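Trosley library to charge for the good chairs

Readers at Trosley library will be asked to pay for the comfortable seats from September, under a plan the town council describes as "tiered sitting".

The scheme covers 11 armchairs on the first floor, all bought four years ago to encourage people to stay longer. They did, and the council would now like to discuss it. A two-hour slot will cost 74p, payable at the desk in coins or by card, though the card machine has a minimum spend of £2. Hard chairs remain free.

"We looked at what people valued and found that it was sitting down," said Marlina Harahap, who runs the council's leisure department. She added that standing had never been under threat.
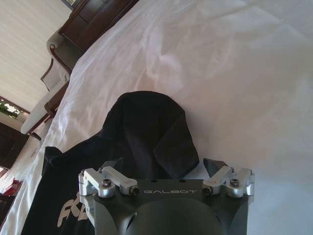 Dexter Mercado
Local affairs reporter

A petition against the charge had gathered 407 names by the time the library shut last night. It was started by Weidong Shen, a retired bus driver who reads the racing pages in the chair by the radiator and has done so, by his own account, through three head librarians and a flood. He says he will not pay, and that he will not be moving to the hard chairs either, which leaves the council with a problem it may not have priced in.

Bookings will be handled by Rimow, the firm that already looks after the town's parking. Its contract allows for a penalty if a reader is still seated 7 minutes after a slot ends. Asked whether this meant wardens between the bookshelves, a spokesman for the firm said it preferred the term "hosts".

Councillor Zhiqiang Cheng, who voted against, wanted to know what would happen if a person fell asleep. The minutes record that the question was noted.

The library's cushions are not included in the fee and will be looked at separately in the spring. Comments on the plan can be left in the box at the front desk, next to the hard chairs.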